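About Sendby

Sendby is a small robotics company in Davport, and we teach robot arms to pick things up and put them where they belong. It sounds simple when we say it like that (our families certainly think so!), but it has kept us happily busy since the February we moved into our first rented room with one arm and a borrowed desk.

Our method is called Hedorano, after the street where we first got it running. Most of the people we talk to expect us to write out every motion for the robot ahead of time. We start from demonstrations instead. A person guides the arms through a job, such as moving push buttons from a table into a bin, and small cameras near the grippers record each attempt from close up. The robot then learns from those recordings what a good approach looks like, and we let it try for itself, over and over, with the parts lying in whatever positions they happen to land.

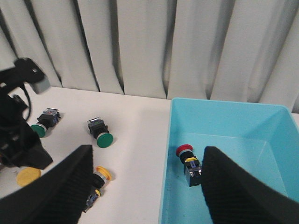

We chose push buttons early on and have grown very fond of them. They have a round cap at one end and an awkward, blocky body at the other, they roll a little when you'd like them to stay put, and a grip that works nicely on one standing up may be no use at all on one lying on its side. Our first full set came to 2525 recorded demonstrations, and we still go back to it whenever we change something in the training.

The result we're proudest of is a modest one. When we added 400 short recordings of recoveries, where the operator starts from a poor grip and calmly fixes it, the robot began to back off and try again on its own, and it needed our help far less often. We had spent months collecting only tidy examples before that, so it was quite a lesson for all of us. 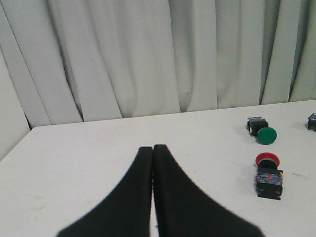
Gripper closed, with push buttons on the right side of the table.

There are eight of us now, and we share our building with Choo, our sister workshop, where the fixtures and gripper fingers get made. If you have small parts that need sorting, or you'd just like to talk about teaching robots by example, please write to us. We do love visitors, and the coffee is better than it used to be.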